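Small Grains, Big Piles: How Dry Food Is Scooped and Measured

Level: Grades 4 to 6
Subject: Measurement and materials

Salt, sugar and uncooked rice are all solids. A single grain of any of them keeps its own shape, just as a brick does. A large number of grains together can do something a brick cannot do. They can be poured, scooped and shaken, and they spread out to fit the container they are in. Scientists call a material like this a granular material. Sand, gravel, dry beans and breakfast cereal belong to the same group.

This page explains how a spoon and a bowl are used to handle granular food, why the grains form a heap, and why two spoonfuls of the same food may not be equal.

Parts of a spoon

A spoon has two main parts. The bowl is the hollow part that holds the food. The handle is the long part used to lift and tilt it. (The word "bowl" therefore has two meanings in a kitchen. On this page, "spoon bowl" means the hollow end of the spoon.)

The handle is a lever. When food sits in the spoon bowl, its weight pulls that end down. The hand, or whatever is gripping the handle, must push back against that pull. A grip close to the spoon bowl needs less turning force than a grip at the far end. With one spoonful of sugar the difference is small. With a garden shovel full of wet sand it is large, and for that reason people move one hand down the shaft before they lift.

A flat handle is easier to keep level than a round one. A round handle can roll between two fingers. A flat handle has two wide faces, and when these are pressed from both sides the spoon resists turning over. 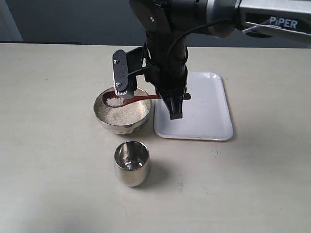
A reddish-brown spoon with a small heap of white granules, in a round stainless steel bowl.

Why the grains form a heap

Water in a spoon has a nearly flat surface. Water is a liquid, and its parts slide past each other very easily. Grains do not slide so easily. Each grain touches several others, and friction at those points holds it in place. The grains in the middle can therefore be stacked higher than the rim of the spoon.

There is a limit. As more grains are added, the sides of the heap become steeper. At a certain slope, friction is no longer enough, and the grains on the surface roll down. The steepest slope a pile can keep is called the angle of repose. It depends on the size, shape and dampness of the grains. Smooth round grains, such as mustard seeds, make a low pile. Rough grains with corners lock together and make a steeper one.

Coarse salt and fine salt are the same substance, but they behave differently in a pile. The crystals of coarse salt are larger and leave larger gaps between them. Those gaps are filled with air.

Level spoonfuls and heaped spoonfuls

A recipe may ask for a level spoonful. To make one, the spoon is filled until it is heaped, and a straight edge is drawn across the rim. The grains above the rim fall away. The amount left is set by the size of the spoon bowl, and it is nearly the same every time.

A heaped spoonful keeps the grains above the rim. The amount is set by the shape of the heap, and heaps vary. Pupils at Tadton School tested this in June. They scooped uncooked rice with one spoon, put a single spoonful on a tray, and counted the grains. One heaped spoonful had 1,862 grains. Another heaped spoonful, taken from the same bag with the same spoon, had 1,553. Counting took most of the afternoon.

Cooks who need an exact amount use a scale. A scale measures mass, and air gaps between the grains add almost nothing to the reading. Bakers usually weigh their flour for this reason. Flour can be packed tightly or fluffed up, so a spoonful of it can vary even when the top is level.

What the bowl does

A round bowl has curved sides that meet the base without a sharp corner. Grains slide toward the lowest point, where the spoon can reach them. In a square box, grains collect in the corners, and a rounded spoon cannot clear them out.

Stainless steel is a common material for kitchen bowls. It is a mixture of metals, mostly iron with some chromium. The chromium reacts with oxygen in the air and forms a very thin layer that protects the iron from rust. Steel bowls do not soak up water or smells, and they can be dropped without breaking, although they may dent.

Many metal bowls have a rolled rim. The edge of the metal sheet is bent over on itself during manufacture. This covers the sharp cut edge and makes the bowl stiffer.

Moving grains from one container to another

Spills happen most often when a spoon starts moving, stops moving or tilts. Each of these can push the surface grains past the angle of repose. The following method reduces spills.

Place the second container close to the first, so that the spoon travels a short distance.
Push the spoon into the grains at a shallow slope and lift it slowly.
Hold the spoon still over the first bowl for a moment. Loose grains will drop back in.
Move the spoon sideways at a steady speed.
Lower it close to the second container before tilting. Grains dropped from a height bounce.

Try it: measure a slope

You will need a dry plate, a spoon, a ruler, and 100 grams each of table sugar and uncooked rice.

Pour the sugar slowly onto the center of the plate from a low height. Stop when grains begin to roll down the sides. Measure the height of the pile and the width of its base, and write down both numbers. Clear the plate and do the same with the rice.

Divide the height by half the width. A larger answer means a steeper pile. Repeat each test three times and compare the results. Do not eat the food after the test.

Words used on this page

Angle of repose: the steepest slope a pile of grains can keep without sliding.
Friction: a force that resists sliding between two surfaces that touch.
Granular material: a material made of many separate solid grains.
Lever: a stiff bar that turns around a fixed point.
Mass: the amount of matter in an object, measured in grams or kilograms.

Next page: Why Brown Sugar Sticks Together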